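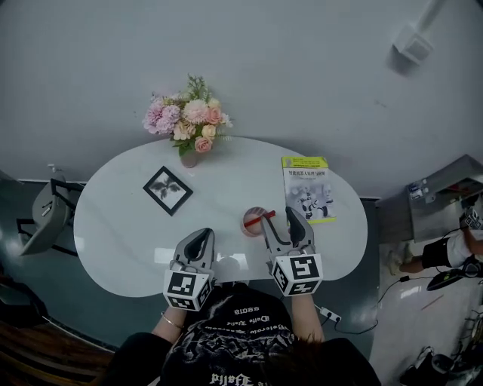 Higinio Cuevas wrote to us in December that he had slept 17 nights in his trailer without looking at the battery gauge, and that this was the first winter when he did not fight with his wife over the heater. We keep his letter on the wall beside the coffee machine. It explains our work better than we could do it in a brochure.

About us

Riser makes battery and solar systems for travel trailers, camper vans and small motorhomes. We do not build the vehicles. We take the vehicle you already have, also when it is old, and we make it able to stay a few days away from the campground hookup.

The company was started by Forough Ghasemi in Dernau, in a rented garage with a door that did not close completely. Forough had worked as an electrical engineer for elevators, and she bought a used camper for her holidays. The camper had one tired lead battery under the seat. After two evenings the lights became yellow and the water pump stopped. She changed the battery, then the charger, then all the wiring, and in the next summer other campers were asking her to do the same for them. The name Riser comes from her elevator time, where a riser is the vertical shaft for the cables.

What we make

Our first product was the Kiani battery box. It is a lithium battery with its own heating and its own control board, and it fits in the place where most trailers have the old battery. We sell it in two sizes, 100 and 200 amp hours. Two boxes can be connected together, but please ask us before you connect more than two.

The second product is the roof kit. Each panel gives 120 watts in good sun. Many customers ask for as many panels as the roof can carry, and we often advise them to take one less and leave space to walk and to clean the roof vent.

We are now working on a charging unit for people who pull their trailer with an electric car. It is not ready. We get a lot of emails about it and we answer all of them, but we can't give a date, and we don't take deposits for a product that we can't ship.

How we work

Every installation begins with a list. We ask you what you really use on a normal camping day: the fridge, the fan, the laptop, the hair dryer. Then we calculate. Sometimes the result is that you need only a better charger, and then we sell you only the charger.

The work on your trailer takes usually two days. You can leave it in our yard overnight, and the yard is locked at 7 p.m. When you pick it up, the person who did the wiring goes through it with you and gives you a printed diagram. Please keep this paper in the vehicle. Any other workshop can read it.

Repairs and older systems

We also repair systems from other makers if we can get the parts. For Vatosex inverters we keep fuses and fans in stock, as many older campers in our area have them.

Visits

The workshop is open from 8 a.m. to 5 p.m. In July and August we are very full, so please call before you come with a long trailer. The turn into our street is narrow, and it is easier to enter from the river side.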